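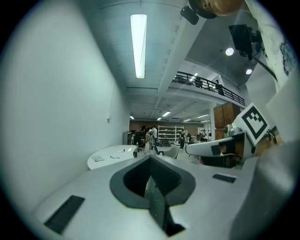 Thread on keeping a pair of hand-held grippers in working order, from the person at Staltholm who gets handed them when they stop. Written 2/24/26. Opinions mine, grudges also mine.

---

The pitch, when Plirno sold us the pair: charge them, pick them up, go. "No calibration required in normal use." I have been trying to find out what normal use is ever since. I've asked twice and got the same PDF both times.

---

What goes wrong first is the markers. The whole setup knows where your hand is by finding printed black-and-white squares. If a square is scuffed, bent, or has a thumb on it, the position jumps, and the software won't tell you it jumped. It'll draw you a nice smooth curve straight through the lie.

---

So step one every session, before anything is switched on: look at the marker faces under a lamp. All of them, including the ones that point down. People check the one facing them and call it done.

---

Wipe with a dry microfiber. No alcohol. I know what the manual says about alcohol. I followed the manual in December and took the black off a corner, and that cube spent the rest of the month being wrong by a tiny amount that I blamed on everything else in the building.

---

Gloss is the other one. Someone helpfully reprinted a set on shiny stock. Looked gorgeous. Under strip lights you'd tilt your wrist and half the pattern turned into a white smear. Matte only. If you can see the ceiling in it, bin it.

---

Step two, jaws. Close them slowly by hand and feel for grit. If there's a catch, stop and find it. Don't squeeze through it. The slide is plastic on plastic in ours and it remembers every crumb you force past it.

---

We do the jaw check every nine sessions as a proper strip-down with the finger off, and as a quick squeeze every time. Why nine? Because the vendor said 261 and I laughed. Nobody could show me where that number came from. Ours came from writing down when they started sticking.

---

When the finger goes back on, seat it, nip it up, open and close a few times, then tighten. If you torque it cold it sits crooked and you get a gap at the tip. You will not see the gap. The thing you're trying to pick up will find it for you.

---

Step three is the table test. Clear a patch, put down something small and annoying, pick it up with the left, put it back, pick it up with the right. A small tube with a crimped end is good. A flat card is better, it's miserable to lift and it'll show you uneven tips right away.
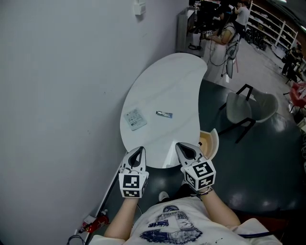
Then rest both grippers with the tips over the edge and hold still for a slow count. Watch the live position while you do it. Still hands should give you a still trace. If one side is crawling and the other isn't, swap them over. If the crawl follows the gripper, it's the gripper. If it stays on that side of the table, it's the light or something's in the way.

---

That swap has saved me more hours than the whole diagnostics tab. The diagnostics tab has three green dots. I have seen all three green with a marker cube loose enough to turn with a finger.

---

Cube mounts, since I brought it up. Hold the body, try to twist the cube. Any play at all and the offset you measured last week is fiction. Put a paint-pen line across the joint when you know it's right. Line broken, measure again. Costs nothing, and the "smart alignment" add-on costs a lot more than nothing.

---

Straps and cords. Route the cord so it leaves the gripper with slack and can't drag over a marker when your wrist turns. Strap snug enough that the thing doesn't roll on your arm. I've had someone show me a "tracking fault" that was a strap one hole too loose. I've also *been* that someone.

---

Sleeves: roll them or wear short ones. A cuff sliding over a marker face is the same as no marker.

---

People keep asking whether the Alcaraz settings fix the drift. Alcaraz is the in-house profile that smooths the trace harder. It hides drift. I ran the still-hands test with it on and off, same gripper, and the picture got prettier while the tip was no closer to where it claimed to be. Turn it off while you're checking hardware. Turn it on later if you like nice curves.

---

Reply to a few of you: yes, I tried Nasari's magnetic finger mounts. Quick to swap, I'll give them that. They also come back in a slightly different place if there's any dust on the face, and we have dust. I went back to screws and I'd want to see a lot of somebody else's numbers before trying again.

---

Spares to keep in the drawer:

- printed markers, matte, flat in a folder (rolled ones never lie down again)
- finger screws, because they go on the floor and the floor keeps them
- one whole finger per side
- microfiber, paint pen, the correct hex key tied to the drawer handle

---

Full check takes me 17 minutes if nothing's wrong. I've been told that's too long for something sold as maintenance-free. Fine. Compare it with a day of recordings where the left hand is slowly floating off to the side and you only notice when you play them back.

---

What would change my mind about any of this: a log. Before and after, same gripper, same table, somebody's raw still-hands trace with the smoothing off. Vendors, my inbox is open. So far I've had two brochures and an invitation to a webinar.

---

Someone's asking about charging the packs overnight. Separate thread, I have complaints there too.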